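Kitchen Table Tasks: README

Robotics club, simulation group
Last updated 2022-04-20
Maintainer: Katsuhiko Aoki (ask me in the club channel, I read it way more than my email)

Hi! If you just joined the simulation group, start with this file. It covers what's in the shared folder, how to load an episode, and which bits will bite you. I wrote most of it in one sitting after answering the same questions over and over, so it wanders in places. Fix anything that's wrong and put your initials in the change log.

What this is

A set of recorded episodes from our simulated two-arm setup, plus the scene files they were recorded in. Everything is a tabletop kitchen job: pick up a can, put something in a drawer, move a thing from one side of the table to the other. We drive the arms ourselves (that's you, soon) and save the camera view, the joint positions and the commands we sent.

The club started this in November when we decided to enter the student manipulation challenge and figured out that we had zero practice data with two hands in it. The old one-arm set is still on the drive under the name Bretix. It's fine for learning the tools, but please don't mix it with this one. The joint order is different and the training script will happily eat both without complaining.

This set is called Skultarar. I picked the name, I like the name, and we voted on it, so it stays.

What's in the folder

episodes: 300 recorded runs, one subfolder each
scenes: 18 scene files, each with its own object layout
scripts: the loader, the replay tool, and a cleanup script I'm slowly rewriting
notes: session notes from whoever was driving, quality varies a LOT
old: leave it alone please

Every episode subfolder has a video, a states file, an actions file and a small text file called task with one plain sentence in it, such as "put the can in the drawer." The sentence is what the driver was told to do. It doesn't mean they managed it! Success is marked separately, in the labels file at the top level.

The scenes

All the scenes use the same white table and the same pair of arms with multi-fingered hands. What changes is the stuff on top and where it sits. The drawer scenes are the ones most people end up working in, and they're my favorites too, mainly for how much can go wrong between one hand and the other. You've got a small object to hold on to, a handle to deal with, and a pile of kitchen things hanging out on the far side of the table waiting to be bumped.
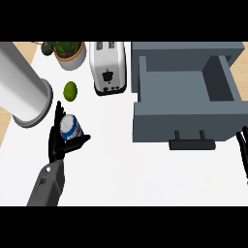
Drawer scene: soda can in the left hand, lime just past the fingertips, drawer open.

New drivers tend to watch only the hand that's holding something. Keep an eye on the other one! In the drawer scenes the right arm is often parked way over at the side, where you barely see it in the view, and it's really easy to forget about it until you swing it straight into the cabinet. I've done it, and you'll find my initials on plenty of the episodes labeled "contact, bad."

The lime is the other troublemaker. It's small, it rolls, and it usually isn't what you're after. If you knock it while going for something else, keep going and finish the run. We want those. Just set the "disturbed" flag in the labels file so people can filter them out later.

Loading an episode

Open a terminal in the scripts folder and run the loader with the episode number. It prints the task sentence, the scene name and the length, then gives you the arrays. The replay tool takes the same number and opens a window where you can scrub back and forth with the arrow keys.

If the window comes up all black, you have the old version of the renderer. Update it from the setup page and restart. If it comes up black again, come find me, because I've seen two different causes and I only understand one of them.

Left arm comes first in every array, then the right arm. Within each arm it's the arm joints and then the fingers. Angles are in radians, positions in meters.

Training and test split

We hold out 5 scenes for testing, and the list is in scenes/holdout. Don't train on them, not even "just to see." We lost most of a week that way in the winter and I still get a little grumpy about it.

The baseline in the repo is called Burkalari. It's a small imitation model, nothing fancy, and it trains overnight on the lab machine. Our goal before the challenge is 80 percent on the held-out can tasks. We're not there yet. Can pickup is in pretty good shape, but letting go in the right spot is a mess, and if you want a first project that would be a great one to grab.

Known problems

Fingers sometimes sink a tiny bit into thin objects. It's the contact settings. Making them stiffer made everything jitter, so we went back.

A few early episodes have a states file that is one row longer than the actions file. The loader drops the extra row for you. If you write your own loader, remember to do the same.

The drawer slides too easily. A real one would fight back more, so don't get too proud of your drawer results.

Lighting is flat and identical in every scene. Varied lighting is on the list, under several other things that are also on the list.

Adding your own episodes

Record in a scene that's already in the folder unless you've talked to me first. Do a practice run, throw it out, then record. Write the task sentence before you start driving, and use everyday words. Fill in your labels the same day while you still remember what happened, and add a line to the session notes even if all it says is "went ok."

Shared storage is on the machine named Þrastardóttir. Yes, you can copy and paste the name, everyone does. Uploads go to the incoming folder and I move them over once I've replayed them.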